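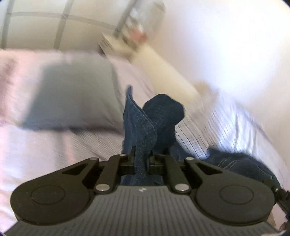 A reader in Groston objects that folding denim is wasted effort, that the cloth is heavy enough to fall flat by itself, and that anyone who sorts laundry on the bed is merely moving the pile from one room to another. The last point deserves an answer. The first two are wrong.

Denim is stiff across the seams and slack between them. Pick it up by the middle and it bunches into folds that have nothing to do with how it was cut, and if it goes into a drawer in that state the creases set under the weight of whatever lies on top. Pick it up by the waistband or the hem and the seams do most of the aligning for you. I fold once lengthwise, then twice across. The result stands upright in a Storkard drawer 18 centimetres deep, with 2 centimetres to spare.

As for the bed, it is the largest clear surface at a convenient height in most homes. A table is firmer -- I concede that -- but it is usually narrower than a pair of jeans is long. Bedding also grips the cloth slightly, so a folded leg stays where it is put while the other is brought over.

The pile only becomes a nuisance when it is left until evening. Sort it before noon, heavy items first, and keep shirts off the bed until the denim has gone.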